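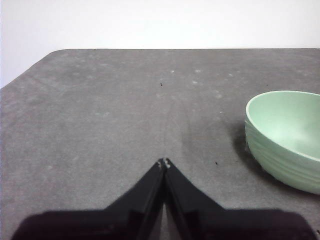
The tabletop in the back room, gray, with marks.

Wanted: people who own too much paper and would like to talk about it

By Po-yen Tseng
10th December

Cestier is looking for 26 people to take part in a study of household paperwork. By household paperwork we mean the drawer. You know the drawer. It may be a shoebox, a filing cabinet with one working key, or a tote bag that has been hanging on the back of a door since the last time you moved. If you read that and felt a small pang, please keep going.

We are a research shop of modest size. We study how people keep things they have been told to keep, and our clients are mostly libraries, credit unions and, once, a company that made a very expensive folder. The folder did not do well. We are still fond of it.

What the study is

Over ten weeks, starting in January, we want to follow what happens to the paper that comes into your home. Bills, school forms, appliance manuals, letters from the dentist, the warranty card for a blender that left this world some years ago. We want to know what gets opened, what gets put down, where it gets put down, and what finally moves it.

The study is called Skanby, after the street our first office was on. Several people have told us it sounds like a bookcase. We know.

There is no app. There was going to be an app, and it was tested in May on nine patient people, who between them produced 3,024 notifications and very little else. This time you get a notebook and a pen.

What you would do

You would come in for a first visit, which takes an hour and a half. We ask you to bring one handful of paper from wherever it lives at home. Please don't sort it first. Everyone sorts it first. We can tell, and then we have to ask you to describe what it looked like before, and the whole thing takes longer and gets a bit confessional.

At the visit you spread your handful out on a table and talk us through it, one piece at a time. One of us takes notes. We don't read your bank balance, and you are free to cover, fold or sit on anything you'd like kept private. A man in the pilot sat on a parking ticket for the full session and was a model participant in every other respect.

After that you go home and keep the notebook. Each evening you write down what came in and what you did with it. "Nothing" is a complete entry. So is "moved pile to other pile." We expect the writing to take you under five minutes, except near tax time, when we expect it to take as long as you need.

Every other week one of us calls you for a chat of 20 minutes. At the end there is a second visit, with a second handful. We compare the two, and we will be very calm about whatever we find.

Who we want

You are 18 or over. You live within reach of our office by car or bus, and you can climb one flight of stairs or let us know in advance that you'd rather not, in which case we'll set up in the ground floor room, which has better chairs anyway.

You handle at least half of the paper in your household. If two of you fight over who does this, both of you should apply – we have two places set aside for exactly that and will interview you separately.

We would especially like to hear from renters, from people who look after the affairs of a parent or other relative, from anyone who has moved in the past year, and from people who get official mail in a language other than English. Our pilot group leaned heavily toward retired accountants. They were lovely and their handwriting was superb, but they all owned label makers and we learned mainly about label makers.

You don't need to be messy. We'd like a few tidy people too. If you scan everything on the day it arrives and then shred it, we have questions for you, most of them sincere.

Who we can't take

Anyone who works for a company that sells storage, shredders or filing products. Anyone currently in a legal dispute where the papers are evidence (come back when it's over, and good luck). Anyone related to me. My aunt has asked twice.

What you get

$60 for each of the two visits, paid on the day. $10 for each week of notebook, paid at the end in one lump, so $220 altogether if you stay the course. If you drop out, you keep what you've earned up to then and nobody will phone you in a sad voice. Bus fare and parking are on us. There's coffee, and there are cookies of a quality that varies with who did the shopping.

You can also have your notebook back once we've copied it. Most people in the pilot said they didn't want theirs. Then nearly all of them wrote later to ask for it.

What happens to what you tell us

Your name is kept apart from your notebook, under a number. The findings go into a report for our partner on the project, Kumarasinghe, who are paying for it and who will not see anything with your name, address or account details on it. We may quote a line from your notebook if you tick the box that says we may. You can untick it later by sending us an email. The copies are destroyed two years after the report comes out. Yes, we have a form about this. Yes, it is on paper. You may bring it to your second visit as part of the handful.

How to apply

Write to us at the address below with "Drawer" in the subject line. Tell us who lives in your home, where the paper ends up, and the oldest piece of paper you could lay hands on without getting up from where you're sitting. Four or five sentences is plenty. Please don't attach photographs of the drawer. We did ask for those once, and it took a long while to get through them.

We read applications as they come in and will reply to everyone, chosen or not, before the first visits begin. If you applied for the Rimico study on junk mail and weren't picked, you're welcome to try again. Your old application is in a drawer here somewhere, so it would be quicker to send a new one.

14 comments | 37 shares

© Cestier. Contact: drawer@cestier.example | Back to top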